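Sevuris Sorting Room, progress report for the period to Thu 19 May
Prepared for Edeltraud Kramer, Ekalar

The short version: the toy blocks are under control, and the budget is mostly where we left it. The long version involves a bin.

You will remember that in October we asked for money to replace the cardboard boxes in which donated building blocks arrived, were sorted and, too often, slowly disintegrated. Of the 39 boxes on the old inventory, 4 are left. They hold wheels and things that may be wheels. The rest of the stock now passes through the big gray sheet-metal bin, which has sloping sides and needs no tape.

The bin is not pretty. The floor is scratched, the rear wall is scuffed, and visitors ask whether it was delivered that way. It was bought used from Mansour for 130 euros, so yes, some of it was. Small pieces show up well against the gray, bright blue ones especially, and we find far fewer of them under the shelving on Fridays.

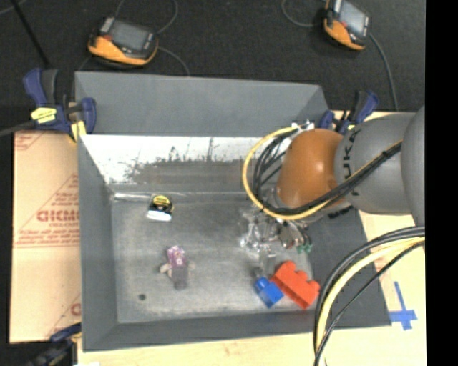 Florêncio Magalhães objects to the word "sorted" in our last report and would like it noted that blocks grouped by color still have to be grouped by size before a kindergarten will thank us for them. He also thinks the bin should have a lid, and that he has mentioned this before.

He has. A lid was priced at Droltberg and came to more than the bin. We propose a bedsheet.

Sets sent out this period: 9, all to kindergartens, one of which returned a set with extra blocks in it. Washing remains the slow part. The drying racks take up the whole windowsill and Wiebke Stöcker would like her windowsill back.

Still open:
Second drying rack, floor-standing
Labels that survive washing
A decision on the wheels

We are not asking for more money at this stage, only for permission to move what was set aside for cardboard into racks.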